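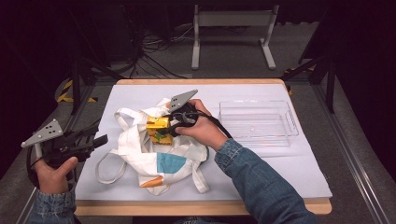 Photo: Plosex

Home | Checklists | Kitchens | Storage | Contact
Print this page | E-mail this page

Shared Pantry and Food Shelf Check, Honosura Building
Checked 4 May 2024

Entry and floor
[x] Door closes fully and latches. Comment: latch sticks, needs oil.
[x] Floor swept, no spills.
[ ] Mat lies flat. Comment: near corner curls up. Same comment in February. Replace it.

Shelving
[x] Brackets tight.
[ ] Bottom shelf clear of the floor. Comment: sacks of rice pushed underneath. Moved during the check.
[x] Heavy items stored below shoulder height.
[ ] Top shelf load label readable. Comment: faded. Ask Leltunico for a new one.

Dry goods and drinks
[x] Opened bags sealed and dated.
[ ] No items past date. Comment: 2 cans of chickpeas and a box of crackers thrown out.
[x] Juice cartons free of swelling, dents and leaks.
[x] Tote bags shaken out and checked for crumbs before they go back on the hook.
[ ] Plastic trays free of cracks. Comment: one tray split at the rim, discarded.

Refrigerator
[ ] Temperature at 40 F or below. Comment: dial was set too warm. Turned down, read again after two hours, now fine.
[x] Raw meat on the lowest shelf.
[x] Door seal clean. Comment: wiped with dish soap. Do not use bleach on this seal.

Pests
[x] No droppings or gnawed packaging.
[ ] Gap behind the pipe filled. Comment: still open. Trujillo Street pantry used steel wool and caulk on theirs and it has held.

Electrical and fire
[x] No cords across the walkway.
[x] Extinguisher gauge in the green.
[ ] Outlet cover by the sink. Comment: cracked. Outlet taped off until the cover is changed.

Open items must be closed within seven days. Write the fix next to the original comment and leave the comment in place.

Shares: 2 | Comments: 7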